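Subject: Re: Jerseys, getting them clean and folded before May boxes go out
List: Gavley Kit Swap
Date: Aug 11, 2019

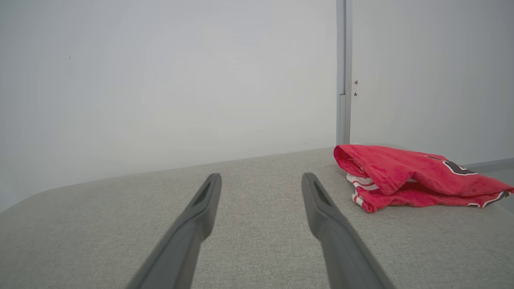 1. Where I do the folding

The red one is on the gray bench in my hall. I fold there because it is padded and a good height for sitting beside on a low stool. A kitchen table works fine too. I'm answering the earlier message in pieces, so the quoted parts are below with my replies under each.

> I have taken over the jersey boxes from the last person and there are
> 66 shirts in them. They were stuffed in any old way and a lot of the
> trim has creases that will not come out. Do you iron yours, and if
> so how hot?

I don't iron them. Most of ours are polyester and an iron leaves a shine on the front, which you can't undo. For creased trim, turn the shirt inside out, lay a damp dish towel over the hem and press with your hands for a minute. Then hang it overnight. If the crease is still there in the morning do it again. The ones with striped trim are the worst for this, because the bands are often a heavier knit than the body and pull it into a ripple as they dry. Hang those by the hem with two clips and let the weight of the shirt do the work.

If the number on the back is the heat-pressed kind, keep the towel off it. I lost the edge of a 5 that way.

> The list page says to fold them "the Lacerda way" but does not say
> what that is. Is there a diagram anywhere?

There was one on the old page and it did not come across when the list moved. It is the fold we took from the Lacerda shirts, which arrived that way in their bags. Written out, it goes like this:

Lay the shirt face down and smooth it from the collar to the hem.
Bring one side in to the middle of the back, and lay the sleeve straight down over it.
Same on the other side.
Fold the hem up to just under the collar.
Fold once more and turn it over.

You should end up with the crest on top. If the shirt is a long-sleeved one, double the sleeve back on itself before you fold the hem up, or you get a lump in the middle and the stack leans.

Mine do not always come out square. Slippery fabric slides while you are getting the next one, and a bunched shirt on the pile will tip everything on top of it. I redo the bad ones at the end when I have the bench to myself.

> Also how many to a box? I was told 20 but I can't close the lid.

17 in the Rullard boxes, and that is with short sleeves. The 20 figure was for the old boxes, which were deeper. With 66 shirts you will need four boxes and the last one will be part full. Put the goalkeeper shirts in that one, since they have padding at the elbows and take up more room.

Please don't press the lid down to make it shut. The ones at the bottom come out with fold lines that take days to drop.

> Last thing. Do the Erum ones get washed with the others?

No. Wash the Erum reds by themselves, cold, at least the first two times. They bleed, and any white in the trim of the other shirts will go pink. I have had no trouble with the red running into its own white bands as long as the shirt does not sit wet in the machine. Take them out as soon as the cycle ends. No softener on any of them.

2. Labels

Size and color on the short end of the box, in marker, on tape. Don't write on the box itself, we reuse them. If a shirt has a repair, pin a slip of paper inside the collar saying where. Safety pins are in the tin that came with your boxes. If the tin wasn't there, write to me off list and I'll mail you some.

3. Storage

Off the floor if you can. Last May two boxes sat on concrete in a garage and the bottom layer had to be washed again for the smell. Cardboard between the box and the floor is not enough.

I have 9 gallon bags left over from the spring if you want them for the socks. Postage only.

Gavley Kit Swap list
To stop getting these messages, send a blank message with "leave" in the subject line.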